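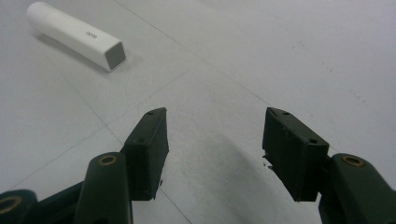

How many demos do I need before training is worth it? I start with 690 for one simple pick at Cevwood, and I wouldn't bother with fewer. Each one begins with the fingers wide open and the thing you're after a little way off, like the white bar with the flat end facing the gap. Then you reach, squeeze, lift, done!

Can I put the object in the same spot every time?

Please don't. I shift it and turn it after every 5 tries (Grethe Briem does it every 2, she's more patient than me). 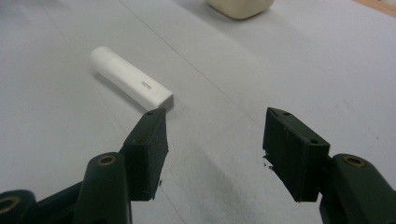
If you forget, just move it further next time and keep going.

What about fumbled grabs?

Keep them, but tag them "miss" before you upload. Aksel Hedegaard sorts those out later.

How long is a session?

Up to 12 minutes, then swap hands or get a coffee.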